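Thursday, August 31, 2023

Long one. Writing this before I lose the thread, procedure review is tomorrow and my notes are a mess.
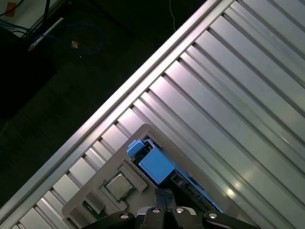 Who gets to change the speed limit on a cell once it's been signed off? The person who signed the risk assessment, and then only in writing, with the old value and the new value on the same page. Took us most of the morning to get to that one sentence. Laralton wanted "or a designated shift lead" added. I said fine if the shift lead is trained and on the list. There is no list. So now I have to make a list.

Processor handling went better. Rule stays as it was in February - tray goes on the ribbed panel, chip in its pocket, fingers come in slow, stop short, then close. No one reaches in during the close. Somebody at Duan asked why we have a separate stop point at all if the force limit is set right. Fair question. My answer was that the force limit protects the part and the stop point protects you from a bad tray position, and I don't want one setting doing two jobs. Not sure they bought it but it's in the draft.

Then cables. Spent forever on cables. Old wording said floor to be kept "reasonably clear" and I hate that word, you can't audit reasonably. There's a loop of blue cable down past the rail and a scrap of something next to it, tape or paper, and by the old wording you could argue either way. New wording: anything on the floor inside the marked area is either fastened down or picked up before the arm gets enabled. Tedis people thought that was harsh. It's a floor check, it takes a minute!

Page 13 still has the wrong form number, it says 817 and it should be 860. I have now fixed this twice. Someone keeps saving over it from an old copy, possibly me.

Teach mode section is thin. What we have: one person holds the pendant, same person calls out before every move, second person stays outside the line. What we don't have: what happens when the first person needs to go get something. Do they take the pendant with them? Hang it up? I said lock it and take the key, and then it came out that two of the cells share a key. So that's an order for tomorrow, plus a line in the doc, plus a note to Drinar becuase they copied our section word for word and will have the same hole in theirs.

Skipped the bit on gripper fastener checks, ran out of time. I want a torque mark on every screw head and a look at the start of each shift. Others want weekly. Will fight about it in the morning.

19 open comments left. Half are commas.

Did not eat lunch untill three. Left my jacket on the chair at work with the bus card in it, so walked. Nice out though - warm, hardly any wind.

To do: list of shift leads. Key. Form number AGAIN. Email Drinar before they print.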